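Chapter 7
Putting Grippers Side by Side

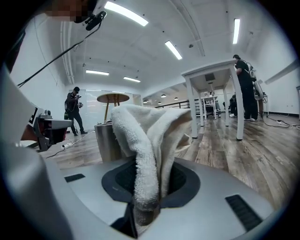
Why not just buy the strongest one? Ghanem asked this on the first morning of our course at Estton, before the coffee was gone, and it deserves a real reply. Strength is easy to measure and easy to print on a data sheet. It says very little about a towel. Terry cloth folds, sags, catches on itself and changes shape every time you pick it up, and a gripper that can crush a soda can may still come away with one thin pinch of loops and nothing else. I love this problem! You can spend a whole afternoon on one piece of cloth and go home with more questions than you brought.

In Chapter 6 we looked at grippers one at a time. Now we set them against each other, and the trick is to keep everything else the same. Same cloth, same table height, same lights, same person holding the tool if the tool is held by hand. Change two things at once and you'll never know which one helped.

The chapter follows a trial from start to finish. We call the two tools the Zesivby and the Udov, after the benches where they were first put together. The Zesivby has wide, soft pads and closes slowly. The Udov has narrow ribbed fingers and snaps shut. Each has a camera looking toward the fingertips, so we can go back over a grasp later and see where the cloth was touching.

We ran 257 grasps in all, in blocks of 25 with a short last block, switching tools between blocks. Why switch? People get better with practice – often quickly – and if you do all of one tool first, the second one gets the benefit of a trained hand. Section 7.2 shows how to plan the order before you start.

You'll also need to decide what counts as a good grasp. Is it enough that the towel leaves the table? Does it have to stay up for a slow count of seven? What if it's held, but by a corner you didn't want? Write your rule down first and stick to it, even when a grasp looks lovely and misses the rule by a hair. (Mark those in the notes column. They make the best discussions.)

Before you read on, try this. Lay a hand towel on a table and pick it up with only your thumb and one finger, then with your whole hand, then with a pair of kitchen tongs. Do each one several times and watch where the folds go. Keep your notes handy for Section 7.1, where we sort grasps by the shape the cloth takes as it rises.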